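双腕アームでグリッパー指を比較する手順(洗濯物の取り出し・投入編)

シェア 32　コメント 18

双腕アームに取り付ける平行グリッパーの指を、同じ条件で比較するための手順をまとめる。対象の作業は、ドラム式洗濯機の前に置いたかごから衣類をつかみ、持ち上げるところまでとする。扉の開閉は別の作業として扱うので、この記事では触れない。

比較したのは次の2種類の指である。

・Celero 細長い指。先端が薄く、布の下に差し込みやすい。
・Rees 幅広の指。先端の内側に滑り止めのパッドがある。

コントローラーは左右ともBruvnessを使い、ファームウェアは同じ版にそろえた。版が違うと開閉の立ち上がりに差が出て、指の比較にならない。

1. 設置

アームの台は洗濯機の正面に置く。左右の肩の中央が扉の中央に合うように台を動かし、車輪をロックする。かごは洗濯機のすぐ手前の床に置き、位置が決まったら床にテープで印を付ける。試行の途中でかごが動いた場合は、必ず印まで戻してから次に進む。

頭部カメラは、かごの底と左右の指先が同時に映る角度まで下に向ける。扉の窓も画角に入れておくと、後で投入動作を追加するときに調整し直さなくて済む。照明は天井灯だけにした。窓からの光が入る部屋では、ブラインドを閉めておく。

2. ケーブルの確認

指を交換する前に電源を切る。交換後は、手首のコネクターが奥まで入っているかを指で押して確かめる。続いて手首を可動範囲の端から端までゆっくり回し、ケーブルが張らないことを見る。最初の日はここを省いたため、右手首を大きくひねったところでコネクターが半分抜け、午前中の記録を全部やり直した。

床に垂れるケーブルは、かごの持ち手に引っかからない側へ逃がしておく。

3. 開閉幅の校正

Bruvnessの設定画面で「全開」「全閉」を登録する。全閉は指先が触れた位置とし、押し付けた状態では登録しない。押し付けたまま登録すると、薄い布をつかんだときに力の読み取り値がほとんど変わらなくなる。

左右で別々に登録すること。左の値を右にコピーしてもエラーは出ないが、指先に隙間が残ることがある。

4. 把持動作の設定

動作は次の順にした。

(1)指を開いた状態でかごの上に待機
(2)垂直に下降
(3)布に触れたら停止し、2000ミリ秒待つ
(4)指を閉じる
(5)ゆっくり持ち上げ、かごの縁を越えた高さで静止

(3)の待ち時間は長く感じるが、柔らかい布は触れた後もしばらく沈む。短くすると表面だけをつまみ、持ち上げる途中で落ちることが増えた。急ぐ場合でも、まずこの値で一通り試してから縮めるとよい。

5. 試行と記録

指の種類ごとに100回ずつ行う。衣類は毎回かごに入れ直し、畳まずに軽く丸めた状態から始める。素材を変えるときは、両方の指で同じ順番に変える。

赤いユニフォームのような、プリントや縁取りのある服は一着入れておきたい。無地の布とは違い、印刷部分だけ硬さや滑り方が変わるので、指の差が出やすい。つかんだ場所が布だけの部分か、プリントの上かも記録表に書いておく。

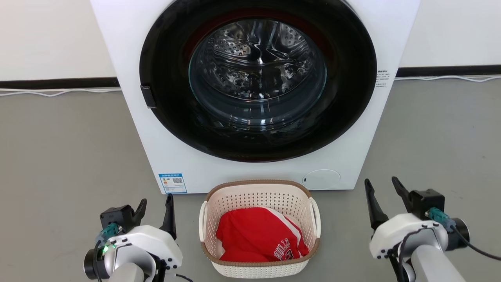

記録の欄は「成功」「つまみ落とし」「空振り」「かごごと持ち上げ」の4つにした。最後の欄は初めは用意していなかったが、かごの縁を布と一緒に挟むことがあり、空振りとも落下とも言えないので追加した。この状態になったら、すぐに停止ボタンを押す。縁を挟んだまま上昇を続けると、手首に横向きの力がかかる。

6. 使ってみた結果

Celeroは、かごの壁と布の間に入れるのが得意だった。隅に寄った服でも拾えることが多い。一方、薄手の化繊では持ち上げの途中で少しずつずれる。閉じる力を上げると改善するが、布に指の跡が残るようになる。

Reesは一度つかめば安定していて、厚手の服では落下がほぼなかった。ただし壁際に弱く、指の外側がかごに当たって下降が止まる。かごの中央に寄せれば解決するものの、人の手で寄せるのでは試験にならないので、そのまま失敗として数えた。

左にCelero、右にReesを付ける組み合わせも試した。左で隅から引き出し、右で持ち替えるという使い方で、動作は遅いが取りこぼしは減った。持ち替えの位置は、かごの真上より少し手前が安定する。真上で行うと、落とした服が縁に引っかかって次の検出が乱れる。

7. 片付け

終了後はアームを待機姿勢に戻してから電源を切る。指は外して糸くずを取り、Reesのパッドは乾いた布で拭く。溶剤で拭くと表面が滑りやすくなった。校正値は指の種類と左右が分かる名前で保存しておく。

投入動作まで含めた比較は7月に行う予定で、扉の縁との干渉を避ける経路もそのときに載せる。

シェア 32　コメント 18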